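From: Sandrine Langlois
To: Sindlow household manipulation list
Subject: Re: [sindlow-handling] Bedding tasks in the April collection – revised guidance

Dear colleagues,

I write on behalf of the Stullus data group in reply to the message from Kristaps Venckus, the relevant part of which is quoted here for those who joined the list after it was sent.

Kristaps Venckus wrote:
> We have now replayed the first batch of bedding demonstrations from
> Sindlow on the Ilo arms. The single-garment tasks convert well. The
> quilt tasks do not. Of 105 episodes submitted, a good many contain a
> stretch in which one gripper travels faster than the arm can follow,
> usually just after the cloth has been lifted. In others the operator
> lets go and takes hold again several times within a second or so, and
> the policy learns to hesitate at every edge.
>
> Could the group say (a) whether operators are being told how fast to
> move, and (b) whether clothing left on the bed is part of the task or
> ought to be cleared first? At present we see both, and the labels do
> not tell them apart.
>
> K. Venckus, Kerekes

The group discussed both points on Friday and has agreed the following.

On point (a), the written instructions have until now said only that operators should work "at a natural pace". It is accepted that this is insufficient. A person making a bed at a natural pace throws the cloth and lets it settle, and the arms cannot reproduce that. With immediate effect, operators are asked to carry the cloth to its destination with both grippers closed, and to release only when the edge has been laid down. Where a second hold is needed, the first gripper should remain closed until the second has taken the weight. Annick Lefèvre has amended section 2 of the operator handbook accordingly.

Regrasping is a harder matter. With a thick or padded cloth the fingertips will often close on the upper layer alone, and the operator then feels the slip and corrects it by instinct. We do not wish to forbid correction, as the policy must learn to recover. We do ask that the gripper be opened fully and withdrawn a short distance before a new attempt, so that each attempt can be recognised as such in the finger-width signal.
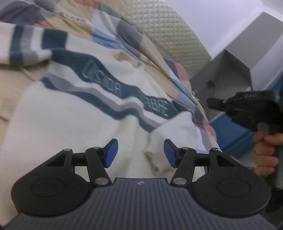
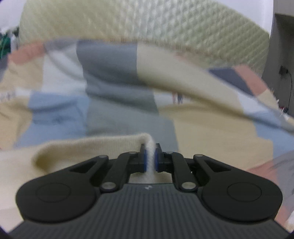
On point (b), clothing on the bed is henceforth to be treated as a separate task with its own label. Episodes will be entered either as "garment on bedding" or as "bedding only", and the starting condition is to be set before recording begins. Operators should not move from one task to the other within an episode, even if the session is running late. Mathis Arnaud will relabel the existing material and expects to have the corrected index on the server by the end of April. Until then, Kerekes may wish to leave the mixed episodes out of training.

Two smaller matters were raised. The first concerns patterned cloth. Baptiste Sabatier has asked whether plain covers would be preferable, the tracking being on occasion less steady over plain surfaces than over patterned ones. The group's view is that ordinary household textiles should continue to be used as they are found – the purpose of collecting in homes would otherwise be lost. The second concerns the clock offset between the left and right grippers. Operators are reminded to carry out the tap at the beginning of every session, and again after any change of battery.

Comments on the amended section should be sent to Annick and copied to this list. We should be grateful if Kristaps would indicate the highest hand speed the Ilo arms will accept under load, as the figure in the handbook was taken from the previous controller and is no longer to be relied upon.

Yours sincerely,

Sandrine Langlois
Stullus data group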